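Briltlow Community Repair and Reuse Program
Progress report to the Sundaram Fund, second period
Prepared by Glykeria Gavalas, program coordinator
13/10/2018

Dear Rajeshwari,

Thank you again for your patience while we pulled this together. I know you asked for something short, and I did try, but there has been a good deal going on since our April report and I would sooner you heard it from us in full than in a table with half the story missing. The figures you need are all in here, and the receipts are following by mail in the usual brown envelope.

Repair evenings

We have now taken in 1,395 household items since the grant began, mostly lamps, toasters, sewing machines and small furniture, with a surprising number of accordions from one family on the north side. Our agreed target for this point was 300 items repaired per quarter, and we met it in the spring quarter and fell short in the summer one, when we finished 236. The summer shortfall was partly vacations and partly the heat in the old Jolovia building, where the upstairs room gets very close by late afternoon and people quite sensibly went home. We moved the evenings to a later start in August and attendance picked up again almost at once, so we plan to do the same next year from the beginning of the warm weather.

The sewing table continues to be the busiest part of the whole operation (it has a waiting list, which I never expected to be writing to you!). People come in with one coat to be relined and stay to learn how to do the next one themselves. We had budgeted for a single instructor and are now paying for a second on alternate weeks, out of the money we saved on printing. I hope that is all right with you. I mentioned it on the phone in the summer, but I'd like to have your agreement in writing if you can manage it.

Space and layout

You asked how we are thinking about the move out of Jolovia. We have looked at 2 possible buildings and much prefer the one on the ground floor, with its wide door and level entrance. People carrying a sewing machine or pushing a stroller should not have to deal with stairs, and the present ones have been the main complaint in our comment book since the day we opened.

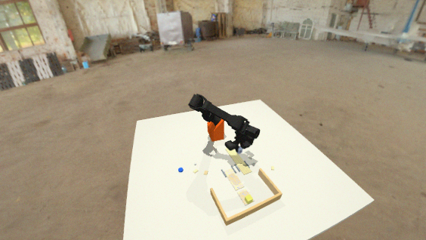

Large white work surface on a concrete floor, with the small objects kept toward the middle.

The lease would run for three years with a break after the first. The rent is higher than we pay now, but it includes heat, and when I put the two side by side the gap was smaller than I had feared. The landlord is willing to hold the space until we hear from you about the second payment, although he would like an answer before the holidays, and so would we.

Tool library

The lending side was slow to start and I was worried about it in the spring. We were asking for a deposit, which put people off, especially the younger households we most wanted to reach. In June we dropped the deposit for anyone with a library card and the shelves have been half bare ever since. Losses are low. One tile cutter has not come back, and a stepladder came back with somebody else's name painted on it, so we may be slightly ahead.

The record keeping has needed more work than we planned for. The Grirko software we bought for lending does what it says, but it was clearly made for someone with a full-time desk, and our Thursday crew found it easier to write everything on cards and type it in later. We have now settled on cards first and software once a week.
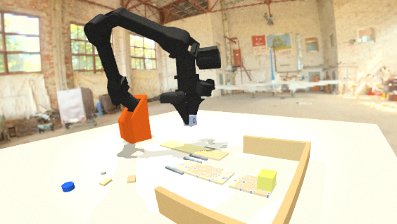
Storage and labeling are next on the list, and this is where I would like to spend the small amount left in the equipment line. We have good tools sitting in mixed boxes and it takes far too long to find a particular one while a borrower stands waiting. I would like everything stored in plain sight and marked by color, so that a new helper can be told "it's by the orange one" and get there without a tour. Anything as bright as the orange base on that white tabletop can be picked out from the doorway, and I'd be glad to have our drill cabinet painted much the same shade. The paint and labels should come to about the cost of one month's coffee, and I have a quote if you want to see it.

Looking ahead

Between now and your next visit we hope to sign the lease, finish the labeling, and run a first weekend course on mending chairs. The cane for the seats has already been delivered and is taking up most of my office. Please do come on a sewing night if your calendar allows, and bring the coat with the torn pocket you told me about.

With warm thanks from all of us,
Glykeria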